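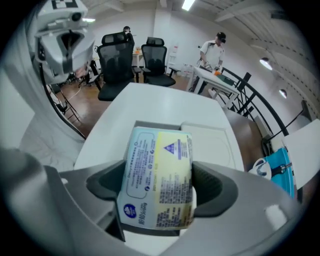
Plidutach work table, white: three months in

We bought two of these in March to replace a folding table that sagged in the middle. They were $515 for the pair, plus $49 for delivery to the back door. I paid full price.

Assembly

One person can do it, though turning the table upright is easier with two. The hex key in the box is too short to get any leverage, so use your own. Torquil Swanson put the second one together before lunch and had one bolt left over, which the instruction sheet lists as a spare.

The top

White was the only colour in stock and I would have picked grey. It shows pen marks and coffee rings, but both wipe off with a damp cloth and a bit of dish soap. Small printed packets are easy to find on it, and that matters when you are sorting pocket tissues and other odds and ends all afternoon. Glare is a bit of a nuisance near a window.

There is enough room for a tray and whatever you are working on, and not much more. I keep a shallow tray on mine so the little stuff stays in one spot. If you like to spread out, push the table against something else, as we did with the big brown desk. The lamp, the mug and the water bottle live over there now.

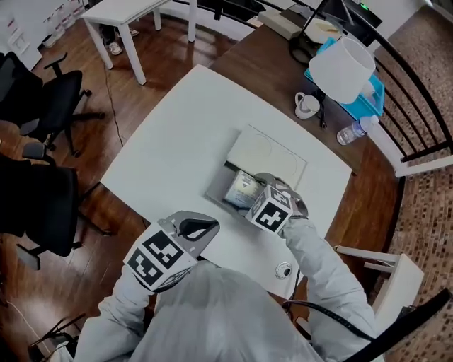
Lejla Petkov disagrees with me on the size and says she would not want it any bigger, as she can reach everything on it from her chair. She did ask me to mention that it creeps forward on a bare floor if you lean on it. She's right about that — felt pads make it worse, rubber ones fixed it.

Wobble

None to speak of for handwork. With a laptop you will notice a slight shake if you type hard. Tightening the leg bolts again after the first couple of weeks helped.
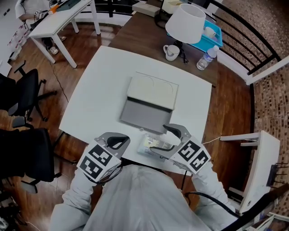
The white table pushed up against the brown one, with a lamp for the late afternoon.

Compared with the Semple

The Semple we tried first costs $107 more for two and comes with a drawer. The drawer stuck. I'd take the Plidutach again and spend the difference on a decent chair.

Four out of five. It loses one for the hex key and the creeping.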